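Review: Pestach hand-held gripper kit, one term in a student robotics club

The club has run the Pestach kit since the start of the fall term. It was bought for a project in which students record short towel-folding demonstrations by hand and then train a small policy on them. This review covers the mechanical parts, the finger pads, the software and the documentation. The arm-side adapter is not covered because our unit shipped without it.

Assembly

The kit arrives as a body plate, two housings, a linkage set and two fingers, with fasteners in labeled bags. Mercy Lyimo and two first-year students put it together in one evening session. The manual is clear up to the linkage step, where the drawing shows the short screws and the parts list calls for the long ones. Use the short ones. The long screws bottom out before the arm is held, and the pivot then has visible play.

Pivot tension needs attention. Out of the bag our left arm was stiffer than the right, so the fingers closed off center. A quarter turn fixed it, and a drop of low-strength threadlocker kept it fixed. Check it again after the first 50 or so cycles.

Finger pads

The textured pads are the best part of the kit. They hold terry cloth by a single fold without slipping and do not leave marks. Thin items are harder. A sheet of paper flat on the table could not be picked up reliably by anyone in the club, with any approach angle we tried.

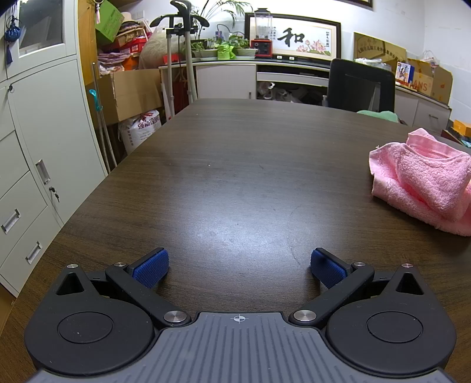
Grip on a towel corner depends mostly on how far the fingers are open at the start. Students who began wide tended to gather two layers. We now teach a half-open approach, with the tips touching the table before the fingers close, and the double grabs have mostly stopped.

We compared the stock pads with a softer set from Plurley. The Plurley pads grip slightly better on smooth fabric but wear through at the tip. We went back to stock after 3 sessions.

Recording and software

The logger runs on an ordinary laptop. We kept 608 demonstrations against a target of 3,000 set at the first meeting, which was too high for a club that meets twice a week. Rejected takes were mostly operator error: a hand in the wrong place, or a fold abandoned halfway.

Two faults to report. The logger drops the session name if the laptop sleeps, and the export tool fails on folder names with spaces. Prasetyo Lubis wrote a short script that handles both - it lives in the club's Wattimena folder for anyone taking over the project.

Documentation

Adequate for assembly, thin on calibration. The calibration page assumes a flat matte surface and does not say what to do with a glossy one. We had better luck with the ceiling light off and a desk lamp to one side.

Compared with the Clurkden

The club's older Clurkden gripper is lighter and easier on the wrist. It also has no replaceable pads, and its trigger return is slow. For sessions under 20 minutes I would still hand it to a beginner. For data we intend to keep, the Pestach is the better tool.

Rating: 4 out of 5. One point off for the manual and the export tool. Spare linkage screws should be in the box and are not, so order a bag with the kit.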